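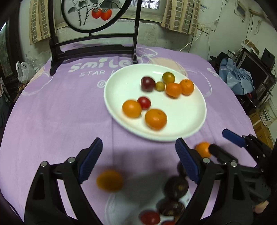 Chapter 14
Sorting Mixed Fruit by Hand

Contents of this chapter
14.1 Sorting, grading and sizing
14.2 The work surface
14.3 Color as a sorting character
14.4 Shape, stem end and skin
14.5 Contact and damage
14.6 Recording a sort

Before you begin
You should be able to tell a climacteric fruit from a non-climacteric one (Chapter 12) and know how water is lost through the skin and the stem scar (Chapter 13). Students who have not done the weighing exercise at the end of Chapter 13 should do it first. The same balance is used in this chapter.

Key terms
calyx, stem scar, ground color, blush, breaker stage, lot, cull, contact bruise, reference set

Introduction

Most fruit reaches a packing line as a lot of one kind. A lot may vary in size, color and soundness, but a worker does not have to ask whether the item in hand is a tomato or a mandarin. Mixed fruit is a different problem. It turns up in market returns, in kitchen stores, in household boxes and in sample collections, and it has to be separated by kind before any other decision can be made about it.

Mandarins and small tomatoes are the standard material for this chapter. They overlap in size, both are close to round, and both can be bought in most places in December. Figure 14.1 shows a small mixed set of this type on a table, with fruit on two plates and two mandarins on the cloth. The large white plate holds orange mandarins together with a red cherry tomato and fruit in yellow-green, olive and dark maroon. The red and dark brown tomatoes are on the second plate.

A set like this is harder to sort than it looks. Orange and red separate quickly. The olive, brown and maroon items take longer, and most beginners' errors are made there.

14.1 Sorting, grading and sizing

The three words are often used loosely. In this book they have fixed meanings.

Sorting separates items that differ in kind or that are unfit for use. The result is a set of groups with names.

Grading separates items of one kind by quality. The result is an ordered series, such as first, second and cull.

Sizing separates items of one kind by diameter or mass. It may come before or after grading.

Sorting comes first. A grade has no meaning until the kind is known: a dark brown surface may be the normal mature color of one tomato variety and a sign of decay in another, and on a mandarin it is always a defect. A worker who grades before sorting will discard sound fruit.

14.2 The work surface

Hand sorting needs a flat surface, steady light and a separate place for each group. Plates, trays and shallow bowls all serve. A raised rim is useful with round fruit, which rolls easily on a smooth surface. Deep bowls are a poor choice. Items at the bottom are hidden, and each one carries the weight of those above it.

The color of the background matters. A white plate gives good contrast with orange, red and dark fruit and a fair contrast with yellow-green. A colored cloth can shift the apparent color of pale fruit lying on it, so color should be judged on the white surface or against a reference card. Light from a window is acceptable if it does not change much during the work. Where a window lies to one side, the side of each fruit away from it will look darker than it is, and the fruit should be turned before its color is recorded.

Leave some clear space on each plate. Fruit spread in a single layer, in loose groups, can be counted and turned without lifting its neighbors.

14.3 Color as a sorting character

Color is the fastest character to use and the least reliable. Three cases should be kept apart.

Distinct color. A ripe orange mandarin and a ripe red tomato can be separated at arm's length. No second check is needed.

Overlapping color. A yellowish mandarin and a yellow tomato may match closely. So may an orange mandarin and an orange tomato. Here color only narrows the choice, and the surface has to be examined.

Changing color. Tomatoes continue to ripen after harvest, and a fruit at the breaker stage may be in a different color group by the end of the week. Mandarins do not ripen further once picked, although the rind may lose its remaining green. A color group that includes tomatoes should therefore be checked again if the fruit is held.

Dark-fruited tomatoes need particular care. Many keep a green or olive tint at the shoulder when ripe, and reddish streaks over a brown ground are common. The variety Mulladia, used in the exercises, shows both. Sort it by the stem scar and the feel of the skin, and leave color for the grading step.

14.4 Shape, stem end and skin

Where color fails, use the following characters in the order given.

1. Skin texture. Mandarin rind is pitted with oil glands and looks finely dimpled. Tomato skin is smooth.
2. Shape. Many mandarins are flattened from stem end to base. Small tomatoes are usually round or oval, though larger ones may be flattened too.
3. Stem end. The mandarin often keeps a small button (the calyx) set in the rind. A tomato without its calyx shows a pale, corky scar.
4. Gloss. Both fruits can shine, and waxed mandarins shine strongly. Gloss is a supporting character only.
5. Firmness. Press lightly with the pad of the thumb. A loose-skinned mandarin gives at the rind first. A tomato gives evenly.

Firmness is placed last on purpose. Each press is a small risk to the fruit, and most items will have been identified by step 3.

14.5 Contact and damage

A ripe tomato bruises under loads that leave a mandarin unmarked, and the bruise may not show for a day or more. When the two are held together, the tomato should never be underneath. Side contact on a flat plate does little harm. Side contact in a box that is moved is a common source of loss, and it is treated in Section 14.5.2 along with stem punctures.

Holding temperature also differs. Tomatoes are injured by cold storage that mandarins tolerate well, which is one practical reason for separating the two soon after receipt – a shared shelf will suit one of them badly.

14.6 Recording a sort

The Carncombe sheet, printed at the back of the book, has one row for each item and a column for each character in Section 14.4. The worked data in this chapter come from the Sturneck reference set of 1,400 items, of which 795 are tomatoes. Students sort a sample of 100 items drawn from that set and compare their sheets with the key.

Record the kind first, then the character that settled it. Where two characters disagree, write both and mark the row for a second look. Do not go back and alter a row after the key has been opened.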